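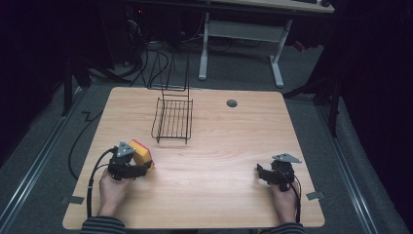 Castier Four-Leg Work Table: Two Years In

By Sizwe Maluleke
February 26, 2018

Print this page | E-mail this article
Shared 69 times | 4 comments

I bought the Castier table to replace a hand-me-down desk that had a drawer I couldn't open all the way. It has been my main work surface for two years. I write at it, pay bills at it, and twice a year it gets dragged into the dining room so we can seat extra people. This review covers the light finish with one cable hole. Castier also sells it in black and in a dark brown, and I haven't used either of those.

Assembly

The table ships in one flat box that is heavier than it looks. Get a second person for the stairs. Inside are the top, four legs, two side rails, a cross rail and a bag of hardware. The instructions have 11 steps and the drawings are clear until step eight, where the cross rail is shown upside down. If the holes don't line up, flip the rail.

The supplied hex key works but is short, and your knuckles will hit the rail on every turn. I switched to a driver with a hex bit for the last half of the bolts. Leave everything loose until the table is standing, then tighten. It took me most of an evening.

Stability

With the bolts tight, there is very little side-to-side movement. Front to back it is not as good. If you type hard, a monitor on a tall stand will shake a bit. I moved mine to a clamp arm against the wall side and the problem mostly went away. The feet adjust, but only by a small amount, and on thick carpet you will need every bit of it.

After the first summer two of the leg bolts had worked loose. I tightened them and put on lock washers from the hardware store. They have stayed put. I'd do this at the start if I were building it again.

The finish

This was my main worry, as pale tops tend to show everything. Coffee rings wipe off if you get to them the same day. Ballpoint ink does not come off completely. I have one blue line near the left corner that has faded but is still there. Castier says to use a damp cloth with mild soap and to keep rough scouring pads away from it, and I'd follow that. A friend's Notbridge desk has a dull patch from being scrubbed, and it looks worse than the stain did.

The rounded corners are a good choice if you have kids or a narrow room. I walk into mine often.

The cable hole

The cover is a plain round cap that pushes in. It fits snugly and doesn't rattle. The opening is big enough for a laptop power cord, but a thick plug has to go through at an angle. I wish there were a second one on the other side. There is no tray underneath, so the cords hang down where you can kick them. I added a stick-on channel that cost me 13 dollars.

How it compares

Before buying I looked at the Venulier trestle desk and the Ghorbani Standard. The Venulier is lighter and easier to move, but the top sags slightly in the middle when you lean on it. The Ghorbani feels stiffer than the Castier in every direction. It also costs a good deal more and comes only in the wide size, which would have blocked my closet door.

Should you buy it

If you want a fixed-height table for a laptop, papers and a lamp, yes. If you run two large monitors or want to stand part of the day, spend more on something else. I would also wait for the March sale. Mine was marked down the month after I paid full price, and the store would not refund the difference.

Comments (4)

gretel_m
Same table, same upside-down cross rail. I had it fully built before I noticed.

Northside Dan
Does the top come off easily for moving? We're on a third floor.

Sizwe Maluleke
Dan, yes, it's eight bolts from below. Bag them, they are an odd length.

pquill
Rubbing alcohol on a cotton swab got most of the pen off mine. Try it underneath first.

Read almost 2,000 times | Print | E-mail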